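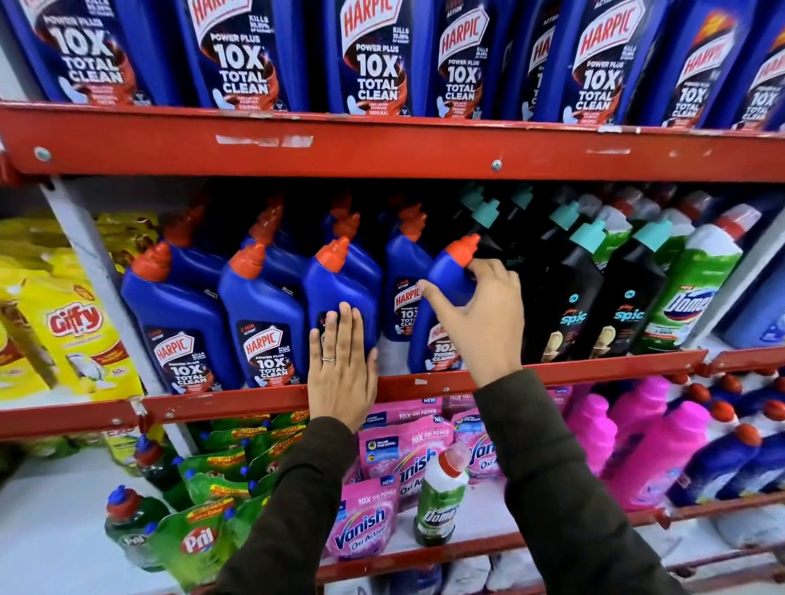 One reply to the May circular was that facing up a shelf takes longer than filling it, and that the cleaning aisle is the worst of all. Please read this remark aloud before moving on.

Speaker notes, Batcombe session, 27/03/2024

Allow 18 minutes. State the rule first: stock is brought forward by hand, one bottle at a time, with the label to the shopper. Bottles with angled necks catch on one another and should be turned the same way. Pause for questions from the Lorbridge store.

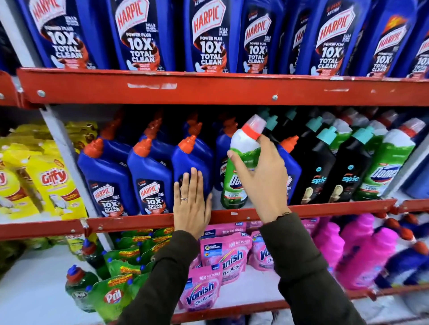

Mixed brands on one level are covered by section 3 of the Plunari shelf guide. Each brand keeps its own block, and staff should check the block before adding to it. Point to the middle shelf, where a hand steadies the blue Harpic while the green Domex is lifted by its neck — one hand holds, the other moves. Remind staff to report worn rails and torn price labels. Close with the Yin handout.

Comments
"Will the handout be sent to night staff?"
"We have more than 40 bottles on one bay. Eighteen minutes is short."
"Section 3 was clear, thank you."

Related items
Price label checks
Storing refill pouches

This site uses cookies. Accept | Settings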